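Trabajo de fin de asignatura: la mesa de comedor y por qué ya no cenamos juntos

Por qué elegí este tema

Cuando Pascal Bailly nos pidió un tema «que tuviéramos en casa», yo venía de discutir con mi hermana por quién quitaba sus apuntes de la mesa del comedor. Pues ya está, pensé, ¡la mesa! Llevamos años usándola para todo menos para comer, y quería saber si en otros pisos pasaba lo mismo o si los raros éramos nosotros.

Al principio el trabajo iba a ser sobre la historia del mueble, desde los tableros con caballetes hasta las mesas extensibles, pero me aburrí enseguida (perdón, Pascal) y lo que de verdad me enganchó fue preguntar a la gente.

Cómo lo hice

Hablé con 23 personas del barrio de Gradcombe, casi todas vecinas de mi bloque o del de mis abuelos. No usé cuestionario cerrado, solo llevaba seis preguntas apuntadas en el móvil y luego dejaba que hablaran. Las charlas fueron en diciembre, que para este tema es un mes un poco tramposo: todo el mundo está pensando en cenas familiares y te cuenta la mesa que le gustaría tener en vez de la que tiene. Lo apunto como defecto del trabajo.

También pedí a cinco familias que llevaran un diario de la mesa durante una semana. Dos lo dejaron a la mitad, una de ellas porque el cuaderno desapareció debajo de las cosas que había encima de la mesa, y me pareció un dato estupendo.

Lo que me contaron

Lo que más salió fue el portátil. La mesa es oficina por la mañana, pupitre por la tarde y, si queda un hueco, se cena en una esquina. Una señora me dijo que ella pone el mantel aunque coma sola, «para que la mesa se entere de que es la hora». Me encantó y la he citado ya en tres sitios, aquí incluido.

Los mayores hablan mucho de los asientos fijos: el del abuelo, el que está más cerca de la cocina y le toca siempre a la misma (casi siempre es «la», y eso daría para otro trabajo). Los de mi edad no tienen sitio propio. Comen en el sofá o en el cuarto, y varios me dijeron que sentarse todos a la mesa les suena a que alguien va a dar una noticia.

En los diarios apareció otra cosa que yo no esperaba, la superficie en sí. Hay familias que protegen la madera como si fuera un cuadro, con hule y posavasos, y otras que presumen de los cercos y los arañazos. Un vecino se sabe la historia de cada marca de la suya, incluida una del compás de su hijo, que ya vive en Skikberg.

Las maderas claras salen mucho en las casas que se amueblaron hace poco. Quienes las tienen dicen que dan luz al comedor, y quienes no, que se les ve todo.

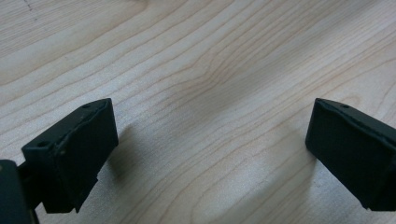 Lo que cambiaría

Tendría que haber entrevistado a gente que vive sola, porque casi no tengo y seguro que su mesa es otra historia. También me faltó comparar con otro barrio. Quise ir a Stisholm, donde los pisos son más pequeños, y se me echaron encima los exámenes.

En casa hemos probado a despejar la mesa antes de cenar. Mi hermana aguantó dos noches.

Entregado el 1 de enero de 2024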